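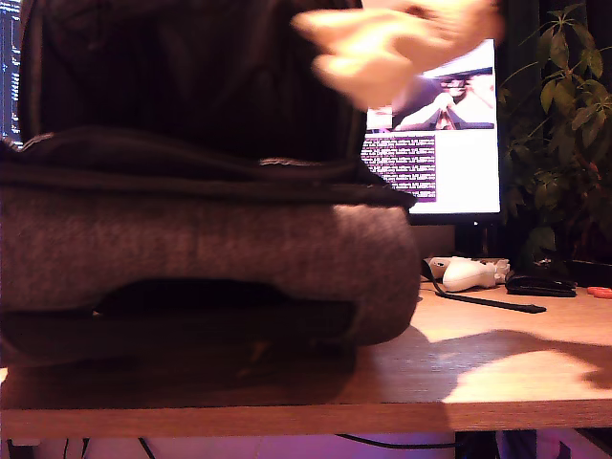
What is soft goods handling automation?
It is the use of robots to pick up, sort, fold or pack items made of cloth, felt, leather and other materials that bend. It is found in returns centers, laundries, garment plants and small repair shops.

Background

Machines have moved boxes and bottles for decades, but soft goods stayed in human hands much longer. A box keeps its shape when it is lifted. A sweater or a bag does not, and the same item can lie in a different shape each time it reaches the work station. Early systems got around this by hanging garments on rails or clipping them to flat carriers, which meant that a person still had to load every piece.

Later systems put a camera near the item and a two-finger gripper on an arm. The arm is guided by software trained on many recorded picks. Such systems are slower than a trained worker on mixed items, and they are mostly used for the first step of the job - taking one piece from a pile and presenting it for inspection.

Use at Kitell

Kitell is a returns and repair business for bags, cases and knitwear, with its main site in Istine. It began using automated picking in March with 2 stations, both bought through the equipment dealer Ouazzani. The site receives up to 600 returned items on a working day. Before the change, each sorter took items from a bin, checked them, entered a code and placed them on a shelf. Sorters now receive items one at a time from the station and spend most of the shift on checking and coding.

The station software, called Notine, keeps a record of each pick. When a pick fails twice, the item is passed to the sorter by hand and marked for review. Knitwear and items with loose straps make up most of the reviews.

Changes in the work

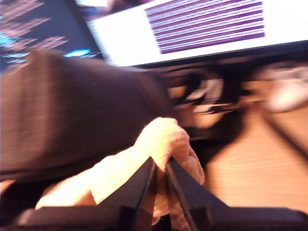

Sorters at Kitell report less reaching and bending, and more time looking at a screen. Job descriptions were rewritten to include clearing jams, cleaning the gripper fingers and correcting wrong labels in Notine. Much of the training deals with how a piece is held. A pale, fuzzy item pinched between two black fingers, with one end bunched above the grip and part of the cloth hanging in the gap, can be lifted, but the hanging part may hide a stain or a tear. Sorters are told to open such pieces fully before coding them.

Staffing and pay

No sorting jobs were cut in the first 8 months. Open positions were left unfilled, and the evening shift went from 9 people to a smaller crew that shares duties with the repair bench. Workers who completed the station training were moved to a higher pay grade. Those who did not want the new duties could transfer to receiving or repair.

Some sorters have objected to the pace set by the stations. The feed rate was fixed at first, and breaks had to match it. Kitell later added a pause button at each seat - the pause is not logged against the worker.

Limits

Automated picking remains weak on stacked items of the same dark color, where the edges between one piece and the next are hard to find. Thick felt and padded cases can slip out of a narrow grip. Very thin fabrics are often picked up two at a time, and the software may record them as one item. Kitell still sorts these groups by hand.

See also

Returns processing
Industrial grippers
Job redesign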